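5. Failure Analysis: Loss of Synchronization Between Paired Grippers

5.1 Symptom

The policy described in Section 4 was trained on demonstrations recorded with two hand-held grippers, one per hand, each carrying its own wide-angle camera and its own clock. In the first evaluation on the Dradasport arm pair, single-handed picks performed as expected. Tasks in which both arms had to hold something at the same time did not. The left arm closed too early, often before its fingers had reached the object, and on several runs it pushed the object into the path of the right arm. The torque limit stopped the motion each time and no hardware was damaged, but one finger linkage had to be replaced after a contact between the two end effectors.

We first suspected calibration. Csizmadia repeated the hand-eye calibration on both arms and found the residuals unchanged from the values in Table 3. The jaw width encoders were then checked against a gauge block at both ends of travel, again with no result. The gripper firmware was rolled back to the previous release and the early closure remained. It was present in simulation as well, when the recorded commands were replayed without any physical arm in the loop, and this moved our attention from the robot to the training data.

5.2 Cause

Each hand-held unit writes a video stream and a jaw width stream. Both streams are stamped by a local oscillator that is set once, when the unit is switched on, from a message broadcast by the Jillari base station. Our recording software assumed that the two units of a pair received this message in the same session. If the left unit was restarted on its own, for instance after a battery change, it took its time from the last message held in the base station's buffer. That message could be old. The software compared session names but did not compare clock origins, and so it accepted the pair.

The result was a constant offset between left and right within an episode. Offsets were always in the same direction: left-hand jaw events were placed ahead of the right-hand video. A second, smaller effect was added on top. The oscillator in one of the left units drifted as it warmed up, so the offset grew slowly over a long recording session. We separated the two effects by fitting a line to the offset against time since power-on, and the constant term dominated in all but a few sessions.

The fault was hard to notice during recording because every single stream was valid. The preview showed both videos running at the correct rate, and the jaw width trace matched the jaw motion seen by its own camera. Only a comparison across the two units shows the problem, and the quality check in use at the time had no such step.

5.3 Extent

Of 2,311 episodes in the household subset, 214 had an offset larger than the tolerance of one video interval. All of them came from 11 recording sessions. The affected share is small, but it was not spread evenly over the tasks. Most of the bad episodes were bimanual tabletop episodes, and for that class they formed a large part of the training data. This explains why single-handed picks were barely affected.

Jakab traced the restarts using the battery log kept by the operators. The log was on paper for the first half of the campaign and is incomplete, so the link between a restart and an offset could be confirmed for only nine sessions. For the other two we rely on the measured offset alone.

5.4 Detection from Image Content

With no shared clock to trust, we needed a reference that both cameras could see. A hardware flash was considered and rejected for the existing data, for the plain reason that it would have had to be there at the time. We used the grippers themselves. In tabletop episodes the partner gripper often enters the view of the other camera, and its motion can be compared with the stream recorded by its own unit. The procedure is as follows. The partner gripper is segmented in every video image in which it appears, its apparent velocity is computed, and this signal is cross-correlated with the velocity estimated from the partner's own inertial data. The peak of the correlation gives the offset.

The method depends on how much of the partner gripper is in view and on what it holds. Soft items hide the fingertips and blur the moment of closure, so we use whole-body motion and leave jaw width out of the match. Small items left on the table are useful as fixed points for removing the motion of the observing camera. Figure 7 gives two views from the tabletop material.

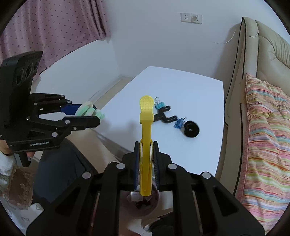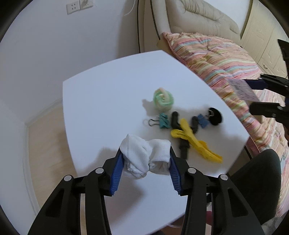 Figure 7. Tabletop recording with paired hand-held grippers. In both views a second gripper is visible from the camera of the first, and each gripper holds an object.

Episodes in which the partner gripper never came into view could not be checked this way. For these we took the offset from the nearest checked episode of the same session, provided the power-on counter showed no restart in between. Episodes that failed this condition were dropped.

We tested the estimator on sessions with a known good clock by shifting the left stream by a chosen amount and recovering the shift. The error stayed below one video interval except where the partner gripper was nearly still for the whole episode. A correlation peak that is too flat is now treated as a failed estimate, and the episode goes to manual review. Győri reviewed the rejected episodes by hand and restored those with a clear common event, such as a handover or a touch between the two grippers.

5.5 Correction and Remaining Risk

The recording software now refuses to start an episode unless both units report the same clock origin, and the Jillari base station clears its buffer when any unit disconnects. The offset estimate runs nightly on new data. After retraining on the corrected set, early closure of the left arm was no longer seen in the bimanual trials, although the policy still hesitates before handovers. We have not found the reason for the hesitation and do not claim that it is linked to the clock fault.

One risk remains. The torque limit was the only barrier between a wrong label and a collision, and it was set for the protection of the gearboxes. A separate minimum distance between end effectors has been added to the controller, at the cost of a slower approach in close work — a cost we accept for all trials with a person inside the cell. Retrospective checks of the outdoor subset are still in progress, and results reported for that subset in Section 6 should be read with this in mind.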